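Sep 22, 2018

Back from the Kester traverse last night. Posting some notes while they're fresh. Long thread, mute if hiking isn't your thing.

The route starts at the Bendance trailhead and comes out on the far side of the ridge at the Fedeo road. I did it in 2 days with one night at the upper hut. The guidebook says three. Three would be more comfortable.

I first tried this in February with snowshoes and turned back below the first saddle because of wind. No snow at all this time, except a dirty patch in the gully under the north face.

Parking at Bendance is free but fills early. I got there at 5:40 in the morning and took one of the last spots on the gravel. The outhouse was locked. Plan for that.

The first section is forest and it's dull. Old logging road, then switchbacks. You gain 583 meters before you see anything. There is a spring on the left just after the second footbridge and it was running fine. Last sure water until the hut.

Above the trees the trail is marked with red and white paint. The paint is old. On the slabs I lost it twice and had to go back to the last mark. In fog I would not want to be up there without a track on the phone.

The saddle took me four and a half hours from the car, with a 20 minute stop for food. Someone had built a low stone wall there and it's the only shelter from the wind on that whole side.
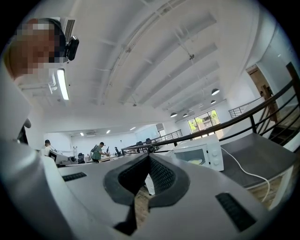 From the saddle to the top of Kester is the part people ask about. It's a scramble, not a climb. There are two cables. The lower one is solid. The upper one has a loose bolt at the bottom end, so I used the rock and left the cable alone. I've written to the hiking club about it.

Summit at 1:15. Small metal box with a register inside. The pen was dead, bring your own. Good view east, haze to the south.

The way down to the hut is longer than it looks on the map. Loose scree for the first half, then grass. My knees were done by the end of it. Poles helped a lot.

The hut is still called Omerović on the older maps, and the new sign just says Upper Hut. Same place. Bunks, blankets, a stove, no food for sale this late in the season. Six of us stayed. Bring a liner bag.

Water at the hut comes from a tank and the sign says to boil it. I boiled it.

Day two is easy by comparison. The path stays level for a long way and then drops 945 meters to the road. The lower part was muddy and the cows have wrecked the trail near the gate. Stay right of the fence.

The bus from Fedeo back toward Bendance leaves from the store, not from the stop marked on the map. Bus 58. It runs twice a day out of season and the afternoon one was ten minutes early. I nearly missed it. The driver only takes cash.

Gear I didn't use: gaiters, second fuel canister, the heavy fleece. Gear I wanted and didn't have: thin gloves for the scramble. The rock is rough and my fingertips are raw today.

Pack was 11 kilos with water. Could have been 9.

A few people asked about dogs. I wouldn't take one past the saddle. The cables rule it out for most of them and there's no way around on that side.

I'll put the GPS track up once I clean out the bit where I wandered around on the slabs.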